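Modero Property Services
Shared Kitchens and Refreshment Areas: Fire, Electrical and Hygiene Inspection Checklist, with Comments
Premises: Dernberg Building, all floors open to staff and tenants 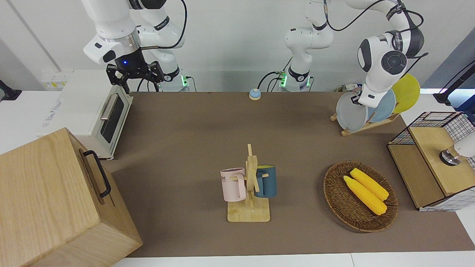
White toaster oven and brown table. See section 3.

Inspection carried out by: Phyllis Holroyd
Month of inspection: January
Previous report available at time of visit: Yes
Areas not entered: Plant room behind the Lill Wing kitchen (key not held at reception)

Results are recorded as Satisfactory, Action Required, Not Applicable or Not Inspected. Where Action Required is entered, the comment states what is to be done and by whom. An item remains open until the building manager has signed it off on the action sheet. Verbal confirmation is not accepted.

SECTION 1. ACCESS AND ESCAPE

1.1 Escape routes from kitchens clear along their full width
Result: Action Required
Comment: The ground floor route was clear. In the Lill Wing, boxed paper supplies had been stacked beside the door to the rear stair. The door opened fully, but the boxes narrowed the approach. Tenant to remove them and to use the stationery store in future.

1.2 Fire doors close fully into their frames when released from any position
Result: Action Required
Comment: The first floor kitchen door stops short of the latch when released from a partly open position. The closer requires adjustment. The same comment was made in the previous report and the contractor's sheet shows the work as complete. Building manager to query this with the contractor.

1.3 Fire doors not wedged or tied open
Result: Satisfactory
Comment: No wedges in use. A rubber wedge was found on a window sill on the first floor and was handed to reception.

1.4 Escape signs visible and lit where required
Result: Satisfactory

1.5 Floor surfaces even, dry and free from trip hazards
Result: Action Required
Comment: The threshold strip between the ground floor kitchen and the corridor has lifted at one end. Temporary tape was applied during the visit. Permanent repair required.

SECTION 2. FIRE PRECAUTIONS

2.1 Fire blanket mounted near cooking appliances and reachable without leaning over them
Result: Action Required
Comment: In the Lill Wing the blanket is mounted directly above the hob. A person would have to reach across a fire to take it down. Relocate to the wall beside the door.

2.2 Extinguishers in position, service label in date, pin and seal intact
Result: Satisfactory
Comment: Labels were checked against the service register. The register gives the first floor extinguisher under its old room name and should be corrected.

2.3 Heat detection fitted in kitchens where cooking takes place
Result: Satisfactory
Comment: Detectors were not tested during this inspection. Test records were seen and are in order.

2.4 Detector heads free from covers, tape and paint
Result: Satisfactory

2.5 Extract filters free from grease
Result: Action Required
Comment: The Lill Wing filter is heavily soiled. The cleaning schedule lists this filter but gives no interval. Clean the filter and enter an interval on the schedule.

SECTION 3. PORTABLE AND COUNTERTOP APPLIANCES

3.1 Each appliance entered on the appliance register
Result: Action Required
Comment: A sandwich toaster in the first floor kitchen was not on the register. It is understood to have been brought from home by a member of staff. Personal heating and cooking appliances are not permitted unless they have been tested and registered. Withdraw from use until this has been done.

3.2 Test label present, legible and in date
Result: Action Required
Comment: The label on the ground floor kettle has been worn away by cleaning. The register confirms that the kettle passed its last test. Replace the label, placing it on the plug or the base.

3.3 Plugs and flexes undamaged, with no exposed inner wires
Result: Satisfactory
Comment: No taped flexes were found. This is an improvement on the previous report.

3.4 Toaster ovens, toasters and grills standing on a stable, level surface with a clear space of at least 20 cm above
Result: Action Required
Comment: The first floor toaster stands beneath a wall cupboard and the required space is not available. The underside of the cupboard has begun to discolour. Move the toaster to the open worktop opposite. Tenants choosing a position for a toaster oven should follow the maker's instructions if these ask for a greater clearance.

3.5 Crumb trays emptied and interiors free from food and grease
Result: Action Required
Comment: Weekly emptying is shown on the cleaning sheet, but the condition of the first floor toaster suggests that the tray had been missed. Cleaning supervisor to confirm that trays are included in the round. Appliances must be switched off, unplugged and allowed to cool beforehand.

3.6 No paper, cloths, packaging or other items kept on top of heating appliances
Result: Action Required
Comment: A folded tea towel had been left on the microwave in the Lill Wing, covering part of the vent. Removed during the visit. A notice should be displayed.

3.7 Appliances rated above 2,000 W plugged directly into a wall socket
Result: Satisfactory
Comment: Ratings were taken from the plates on the appliances. Tenants are reminded that extension leads are not to be used for kettles, ovens or portable heaters of any rating.

3.8 Cooking appliances attended while in use
Result: Not Inspected
Comment: No cooking was taking place on any floor at the time of the visit. The written instruction to tenants was reviewed and is suitable.

SECTION 4. FIXED ELECTRICAL INSTALLATION

4.1 Sockets and switches secure, with no cracks or scorch marks
Result: Action Required
Comment: A double socket beside the Lill Wing sink is loose on its back box. Isolated at the time of inspection and labelled. It is not to be returned to service until an electrician has reported on it.

4.2 Isolation switches labelled and within reach
Result: Satisfactory
Comment: The dishwasher switch label is handwritten but legible. A printed label would be preferred.

4.3 Distribution board cupboard locked and free from storage
Result: Action Required
Comment: Locked, but mops and a bucket had been placed inside. Cleaning contractor to remove them at once.

SECTION 5. WATER AND HYGIENE

5.1 Hot water at the tap reaches 50 °C within one minute
Result: Satisfactory
Comment: Warning labels are fitted at the taps concerned.

5.2 Little-used outlets flushed weekly and recorded
Result: Action Required
Comment: Entries are missing for the period over the holiday closure. The person responsible should name a deputy so that flushing continues during absence.

5.3 Refrigerators clean, door seals intact, thermometer present
Result: Action Required
Comment: The seal on the first floor refrigerator is split along the lower edge. The thermometer reading was acceptable. Replace the seal, or the refrigerator if a seal cannot be obtained.

5.4 Reheating guidance displayed and correct
Result: Satisfactory
Comment: The notice asks users to reheat food until it has been held at 70 °C for two minutes, as agreed in the building's food safety procedure.

5.5 Cleaning products stored away from food, in their own labelled containers
Result: Action Required
Comment: An unlabelled spray bottle was found under the ground floor sink. Contents unknown. Removed for disposal. Data sheets for the Nitumar range of cleaning products were seen and are kept in the cleaners' cupboard.

5.6 Waste bins lidded, lined and emptied daily
Result: Satisfactory

SECTION 6. FIRST AID AND INFORMATION

6.1 First aid box present, complete and in date
Result: Action Required
Comment: Burn dressings in the Lill Wing box have passed their expiry date. Replace. The ground floor box was complete.

6.2 Names of first aiders displayed
Result: Action Required
Comment: The list includes a person who has left the building. Reissue on all floors.

6.3 Accident book available and previous entries followed up
Result: Satisfactory

PRIORITY OF ACTIONS

Immediate: 4.1, 4.3, 3.1
Within one week: 1.1, 1.2, 2.1, 3.4, 3.6, 6.1
Before the next inspection: 1.5, 2.5, 3.2, 3.5, 5.2, 5.3, 6.2
Closed during the visit: 5.5

Item 1.2 has been carried over from the previous report and will be referred to the area manager should it appear again.

Copies to: building manager; tenant representatives; cleaning contractor
Signed: Phyllis Holroyd
Received by building manager (signature):
Action sheet reference: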